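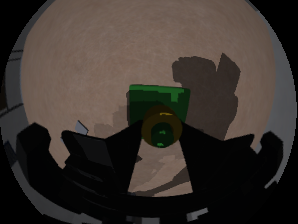

1/ Skudside has completed the first stage of its comparison of two parallel grippers, the Demero and the Haugen. Results are given in this thread. The full table will follow on the project page in April.

2/ All trials in this stage were run in simulation. Both grippers were fitted to the same simulated arm and driven by the same controller, Vudar, with identical settings. No tuning was permitted between runs.

3/ The task was to close on a round brown object standing directly in front of a green block, lift it clear and hold it. The block leaves little room beyond the fingertips, and an approach that runs too far will strike it.

4/ We carried out 1129 trials. Start positions were drawn from one list and shared between the two grippers, so that neither was given an easier set. A trial counted as a success only if the object was lifted and the block had not been moved.

5/ Of these, 870 were successful. The split between the grippers will be published with the full table, once the logs have been checked a second time. We would ask readers not to draw a ranking from this thread.

6/ Some general findings can be shared now. The Demero closes more slowly and was more forgiving when the object was off centre. The Haugen closes quickly and tended to push the object towards the block before both fingers had made contact.

7/ Most failed trials were of one kind: one finger arrived early, the object turned, and the grip was lost during the lift. Collisions with the block were less common than we had expected when the task was drawn up.

8/ On cameras: the view from the wrist uses a wide lens. It keeps both fingers and a good part of the tabletop in sight, but straight edges near the border are bent. Position estimates were poorer there, and we have corrected for this in the second set of runs.

9/ Shadows also deserve a mention. A dark shadow beside the block was at times read by the detector as part of the block itself. Lighting was therefore varied in the later runs, and the detector was retrained before they began.

10/ Several readers have asked whether the round object could be replaced with a cube. It could, and a cube is easier for both grippers. The round object was kept as it shows up small errors in alignment that flat sides tend to hide.

11/ Stage 2 moves to hardware. We have set aside 8 working days on the bench, with the same object, the same block and the same version of Vudar. Finger pads will be replaced at fixed intervals and each change recorded in the log.

12/ Groups wishing to suggest a further gripper for the comparison should write to the Skudside office by 6th April. Please include the finger travel, the closing speed and a drawing of the mounting plate. Requests received after that date will be held over to the next round.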